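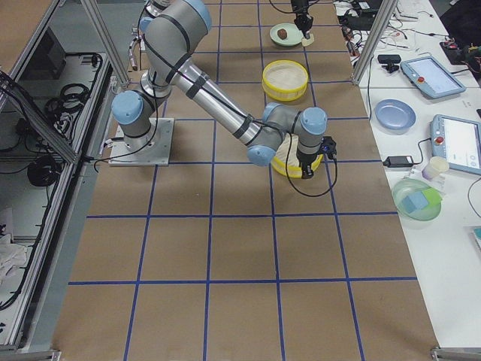
Koluncombe hall kitchen and storeroom, walk-through before the December rental
Wednesday, started 7:40 am, unit 2326

Exits and doors
Front door: OK. Closer a bit slow.
Back door: FAIL. Sticks at the bottom, needs a hard shove. Plane it or rehang it before anyone rents the place.
Exit sign over back door: OK, lit on test button.
Hallway: boxes from Disgate stacked on the left side. Move today.

Fire
Extinguisher, kitchen: OK, needle in green. Tag no. 1738.
Extinguisher, storeroom: tag missing. Gauge fine. Call Brallari for a new tag, they have the serial.
Fire blanket: OK
Smoke alarm, storeroom: chirping. Battery. Didnt have one on me.
Hood filters: greasy, N/A for fail but close. Clean before next time. 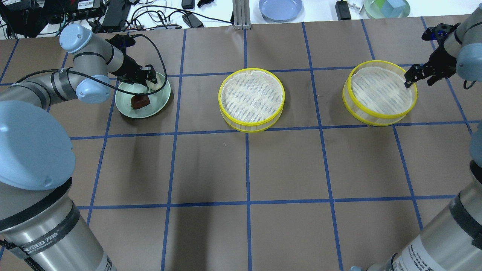

Electrical
Outlets by sink: GFCI trips and resets, OK
Outlet behind fridge: cover plate cracked. Replace.
Panel: clear in front, door closes. Labels on the bottom row still in pencil, cant read two of them.
Extension cords: one running under the mat by the pantry. Pulled it. Do not put it back.

Water and gas
Hot tap: OK, takes forever
Under sink: slow drip at the trap, bucket in place. Same as last time!! Rweyemamu quote was for up to 200 dollars, just approve it.
Gas shutoff: OK, wrench on hook
Pilot lights: OK

Floors, shelves
Mats: curled corner at the stove, trip hazard. Toss.
Top shelf in storeroom: says 100 lb max, looks over that with the canned stuff up there. Heavy cans go to the bottom.
Step stool: OK, one rubber foot worn

First aid
Kit: on wall, no burn gel, bandages low
Eyewash bottle: check the date, label is rubbed off so prob just replace

Recheck back door, alarm, drip. Rest can wait til after the rental exept the mat.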